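Subject: Re: [handheld-practice] draft 2 of the recording rules, bench + floor

All, quick one before I lose the room at 4. Answers to the points on draft 2, mostly the soft goods section. Sorry for the state of this, typing between runs.

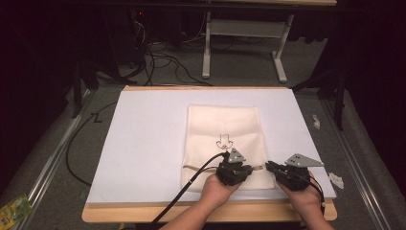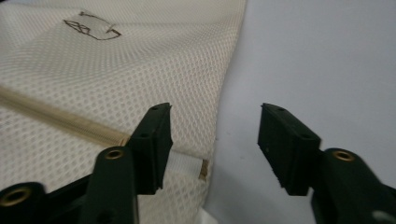

Celeste Zapata wrote:
> Read it through in one go. Mostly fine. Three things.
> 1. Section 4 says "clear the work area" but never says how far out
> that goes. Board only? Board plus floor? Doucet will read it as the
> board and nothing else.
> 2. Cables. You ask for slack but give no length and no side. At
> Ullari they had people crossing over and the left lead ended up
> on top of the cloth half the time.
> 3. Is a marked item allowed or not? Draft 1 said no marks at all,
> draft 2 doesn't mention it.

1. Fair. New wording: the board, plus the floor an arm's length out on all sides. Scraps of paper, wrappers, offcuts, all of it goes before the first run of a batch and gets checked again after each break. I don't want it stricter than that. Cludus tried "nothing in view" and people spent longer tidying than working.

2. Each lead leaves on its own side, left to left, right to right, and comes back toward the operator. No crossing. It mustn't lie on the item when you start. If it drifts onto the item mid-run carry on, finish, and tick the cable box on the sheet. Don't stop and flick it away with the gripper, that's worse. Length I've put as 30 cm of slack past full reach, shout if that's daft for your setup.

3. Marks are allowed. Pen marks on cloth are fine so long as the same item keeps the same mark for the whole batch and it's written in the item list. No adding one half way through. Metolico want them banned outright, I dont agree, we'd have to bin half of what we've got.

Other changes since draft 2:

- Fabric goes down flat, or folded to the pattern on the sheet. Say which. "Roughly flat" has gone.
- Zips: write down open or closed at the start. Same for cords and ties, which end is free.
- Fingertips wiped at the start of each batch. Dust on the pads is not a fault, grit is.
- Both grippers in hand before recording starts. No picking one up after.
- Hands stay behind the jaws. If a bare finger touches the item the run gets flagged, not deleted. Please stop deleting them, we need the count.
- Check the tip screws every 52 runs. Yes it's an odd number, it's one full sheet.

Not settled: lighting. Draft says even light on the work surface and leaves the rest of the room to the site. Celeste I know you wanted a figure there. I don't have a meter I trust, so unless somebody sends me proper readings it stays as words.

Also the cap. 3000 runs per item then retire it, cloth goes soft and stops behaving like the new one. Doucet say lower. Happy to go lower if they send me somthing to go on.

Draft 3 goes out end of May, comments to the list please and not to me direct, I lose them.

Recent threads on this list
Re: batch sheet, which columns are compulsory
Item list template (please use this one)
Cable strain relief, what are people using
Re: Re: flagged vs deleted runs
Ullari site visit, notes
Wiping pads: dry cloth or damp?
draft 1 comments, collected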